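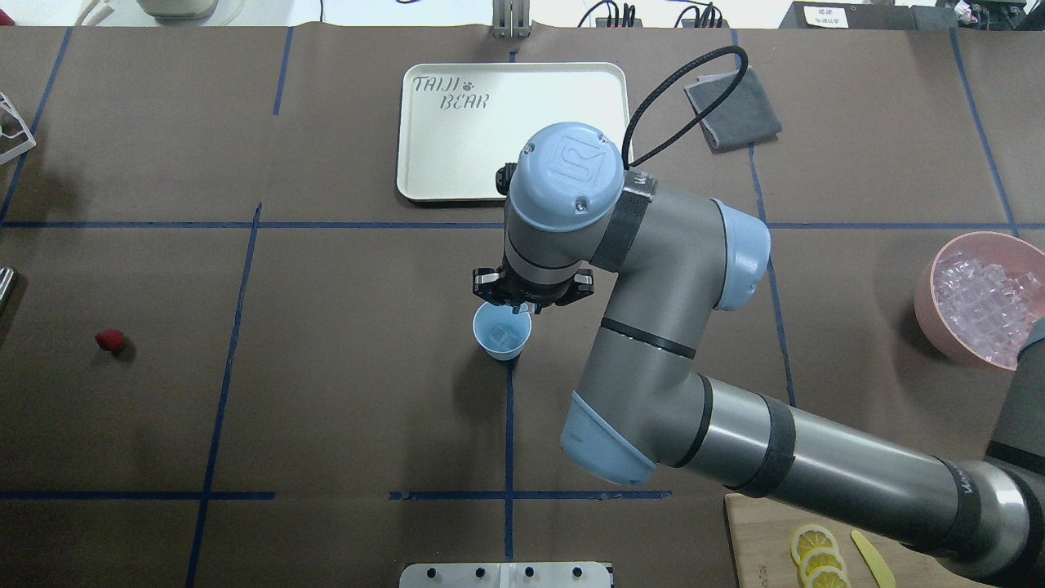
Blue paper cup, one ice cube. Lemon slices on the board, bottom right.

Ticket 378 - Drinks table, paper covering and lemon supply
Status: reopened
Opened: Tuesday, June 26, 2018

Reported fault: the lemon water tastes of tape.

First thing tried was a fresh cup. Same result, according to the person who complained, who then finished it. Second thing tried was plain ice from the pink bowl with tap water and no lemon. No taste of tape, or of anything else, so the ice is cleared.

That leaves the lemons and the board. The board is wooden and was last scrubbed by someone who signed the rota with a tick and no name. Slices that sit on it for up to 60 minutes pick up whatever the board had for lunch. I have asked for them to be cut as needed. The yellow plastic knife can stay, although it doesn't so much slice a lemon as persuade it.

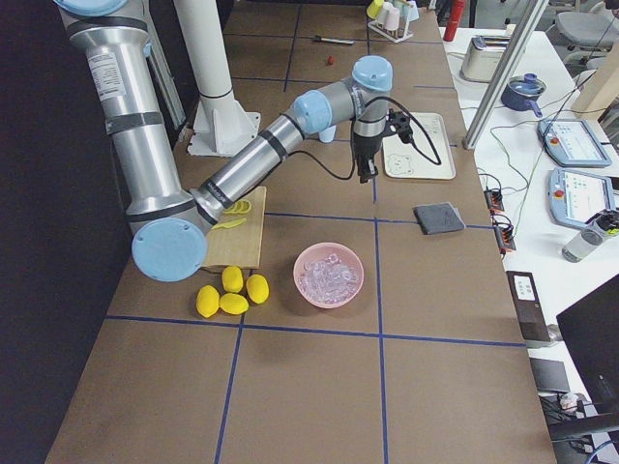

Kamran Lodhi
Kitchen and Supplies Desk, Gendilen

Update: four whole lemons on the paper by the board, plus the slices and a wedge already on it. Please stop cutting wedges. The order form says slices, and Aatos Saarela wrote the order form and does check.

Aatos also asks whether the blue lines on the brown paper mean anything. They are tape. You may put a bowl across one.

Still to do:
Replace the brown paper before the Polov visit. Roll is in the Sandhu cupboard, behind the napkins.
Cream tray (the TAIJI BEAR one) to be washed by hand. The dishwasher request on ticket 47 was refused and remains refused.
Grey cloth is for spills. Fold it again afterwards - it has been found in the sink twice in June.

Board swapped for the spare from Plelto. Complainant has tried again and reports that it now tastes of lemon, and could it be a bit less strong. Leaving the ticket open.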